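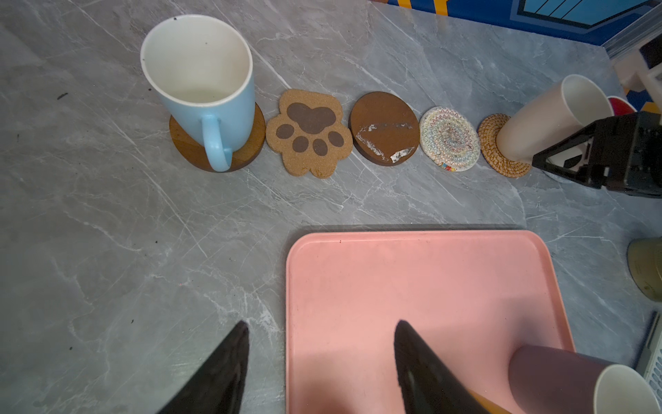
Leonardo Donati says the hood filter was fine in August and asks why it's down as a fail now. Because it drips, Leonardo. See item 4.

SONDETTI HOUSE - SHARED KITCHEN, 2ND FLOOR
Safety walk-through, started 7:40 am
Checked by: Usha Pinto

1. Extinguisher - OK. Needle in green, pin in, tag current. Bracket loose, one screw missing.

2. Fire blanket - OK. Hung too high for Thenmozhi, she asked again. Move it down please.

3. Smoke alarm - OK on test button. Hallway one chirping, needs battery. Didnt have one on me.

4. Hood filter - FAIL. Grease along the bottom lip. Soak or replace. Fan runs on low only.

5. Hot water at sink - 12 seconds to run warm. OK. No scald sticker on the tap, still.

6. Outlets by sink - left one trips and resets fine. Right one won't reset. FAIL. Taped over, sign up. Do not use!! Electrician called, no time given yet.

7. Fridge - OK. Door seal split at lower corner, watch it. Thermometer gone again.

8. Counters and edges - OK. No chips. Mugs can stay out, keep them back from the stove side.

9. Floor - mat curls by the door, trip hazard. Flipped it over for now. Elango to order a new one, part 206 in the Prongate catalog, not 181, that's the small one.

10. Exit door - opens fully, but two boxes of Skusness stuff were leaning on it. Moved. Third time.

11. First aid box - no burn gel, bandages low. Venkatesh has teh key to the supply closet.

Result: 2 fails, items 4 and 6. Recheck after the electrician has been.

Leonardo - soak it overnight and I'll look again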